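Brudico Credit Union Member Help Forum
Transfers and Linked Accounts
Topic: External transfer stuck on "pending review" and my linked account vanished
Status: Resolved

Opened by Maja Stępień

Hi all! I'm keeping this as a running log because the last time I had a problem with online banking I forgot half of what I'd tried by the time I got somebody on the phone, and then I had to do it all over again.

So, the short version. I moved my checking over from Horkitz Savings in April and left a chunk behind to cover the last few automatic payments. Those have all cleared now, so I went to pull the rest across. I set up a transfer of $2000 from Horkitz into my Brudico share savings. It went to "pending review" and sat there. Then this morning the Horkitz account disappeared from my linked accounts list completely, but the transfer is still showing. Pending from what, exactly?

What I'm using: laptop, regular browser, plus the phone app. Both show the same thing.

Step 1. Logged out and back in

Yes, I did the obvious one first. No change. I also cleared the browser's saved data, which signed me out of everything else I own and fixed nothing. The phone app still had the transfer on the activity page and a blank space where Horkitz used to be.

Step 2. Tried to link the account again

Went to Move Money, then Linked Accounts, then Add. Typed in the routing number and account number from the bottom of an old check. Got this:

"This account is already associated with your profile. (Code 899)"

Okay, so it's there and it isn't there. I tried once more in case I'd fat-fingered a digit, same message, and then I stopped, as I have a bad feeling about getting locked out of these things.

Step 3. Checked the other side

Horkitz shows my full balance and no outgoing anything. So the money hasn't gone anywhere, which calmed me down a lot! I also looked for the two little test deposits they send when you link an account. They were there from the first time around, and I definitely confirmed them, because I have the confirmation email.

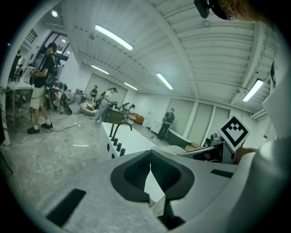
Step 4. Sent a secure message

I wrote to member services through the message center with the error code and the date I first linked the account. I left out my full account number (they can see it). The auto-reply said to expect an answer by the end of the next business day.

Reply from Thảo Đồng, Member Services

Hi Maja, thank you for laying this out so clearly. Please don't try to add the account again for now. Code 899 means the link exists on our side but has been put on hold, and accounts on hold are hidden from the list. I agree that's confusing. The usual cause is a name mismatch. Could you check how your name appears on your Horkitz statement, including any middle initial, and send it to me in a secure message? Please don't post it here.

Step 5. The name thing

Well, there it was. Horkitz has my last name with a plain "e" and a plain "n" and no accents, plus a middle initial I haven't used since college. Brudico has it spelled properly, with no initial. I've been Stępień on one statement and Stepien on another for years and never gave it a thought. Sent the details over to Thảo before lunch.

Comment from Kjell Hägglund

Same thing happened to me with the dots over my a's. Mine sorted itself out once they put a note on the profile. I didn't have to change my name at the other bank, so don't let anyone over there talk you into filling out forms.

Maja Stępień

Thanks Kjell, I was literally about to print the form.

Step 6. Waiting, then a phone call

Thảo's colleague Mahfuz Pathirana called at 2:40 in the afternoon and asked me a few security questions. I hung up and called back on the number printed on my card first – he was very nice about it and said he wished more people did that. He added the other spelling to my profile as an alternate name and canceled the stuck transfer.

Step 7. Started over

Horkitz popped back into my linked accounts about an hour later, no new test deposits needed. I sent a small transfer first, $58, and it went straight to "scheduled" with no review. Once that had landed in savings I sent the rest.

Update: the rest is in! Mahfuz also waived the fee for the canceled transfer, which I hadn't even noticed on my account.

One leftover question for Thảo if you're still reading: do I need to do the same alternate name thing for my joint account with my sister, or does it follow me around?

Thảo Đồng, Member Services

It follows you, so your side of the joint account is covered. Your sister would need to ask for her own if her name is spelled differently elsewhere. I'm marking this one resolved, but you can reopen it from your message center for the next 30 days.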